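Stop building the arm first

I have been arguing with the Urnley workshop list since February, and I'm going to do it out loud now. Every home robot build I see starts with a full arm, and every one of them stalls. Build the hand. Hold it yourself, take it to the bedroom, and fold something.
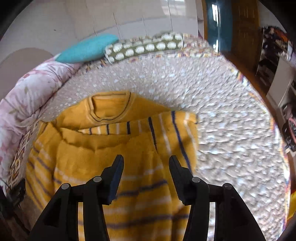
Knitwear is mean, by the way! A striped sweater bends wherever it likes, and your lovely rigid test cube taught you nothing about that. My first linkage came off the Gratau plans, 155 grams of black plastic and pins, and I'd rebuilt the tips twice before I trusted them with a sleeve.

People tell me a hand without an arm is half a project. Fine, but it's the half that touches things. With 2 grippers going at the same bed you learn where the cable wants to hang, how wide the jaws really need to open, and how tired your wrist gets (very).

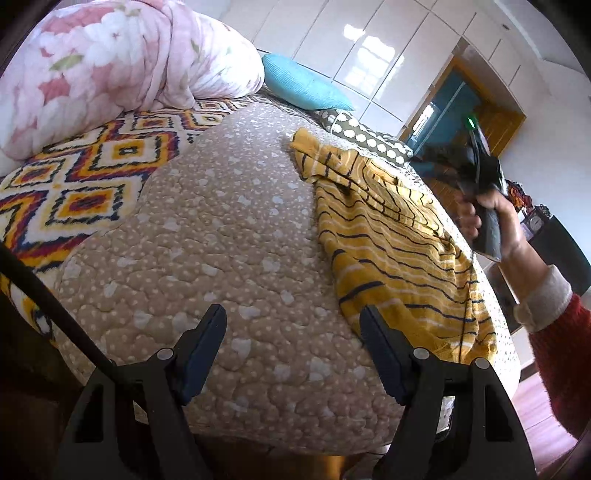 The Kedard crowd will say you need up to 3000 runs before any of it counts. Maybe so, if you're training something. I'm talking about finding out that your pads are the wrong angle, and for that one evening and a yellow blanket will do.

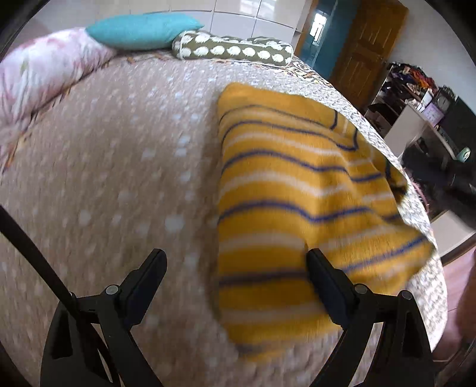 What I'd spend the arm money on

Pads, pins and spare cable.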